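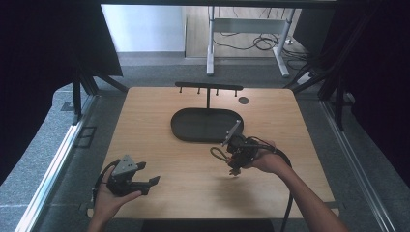

*Both grippers in hand at the table, rack and tray in the middle.*

I've been promising a post on how I look after our little cell at Mosik, and October seems as good a time as any, because the dry air has started and the curtains are collecting every bit of lint in the building.

Some basics first. The cell is an aluminum profile frame with a wooden table in it and black curtains down both sides. The work is done with a pair of hand-held grippers, one per hand, each on its own cable. You pick things up and hang them on the pegs, and the recordings go off to the folks in Astham who train the arm. My part is keeping the thing alive between sessions!

I start with the cables every time. They get dragged over your forearms and off the front of the table all day long, and the spot where the cable leaves the gripper body is where ours always go. I bend each one gently right at the exit while watching the signal on the laptop. If it flickers, that gripper comes off the job. We went through 5 cables last year before I started leaving a proper loop of slack near the hand, and we've lost one since (my own fault, I stood on it).

Next, fingers. Squeeze, release, squeeze, release – 23 times each, which is just the number in the old Kazmi setup sheet and I've never had the heart to change it. What I'm feeling for is grit. If the closing gets scratchy near the end, I take the fingertips off, brush out the slide and put them back. Then the screws on the top plate, snug and no more. I stripped one in the spring and had to wait 12 days for a replacement plate from Gullthorpe, so now I use the short driver and go slowly.

The rack is the easy bit. It has to sit toward the back of the table with the bar square to the edge, and I check that none of the four pegs has worked loose. A peg that droops even slightly will spoil a whole afternoon of recordings, and you won't notice until somebody plays them back.

Last job is the frame. I go around the corner braces with a hex key, then wipe the tabletop with a barely damp cloth. The session counter said 528 when I closed up last night, so the finger pads are nearly due for a swap. I have a new set in the drawer, slightly softer than the old ones, and I'll write up how they hold once I've put a few weeks on them.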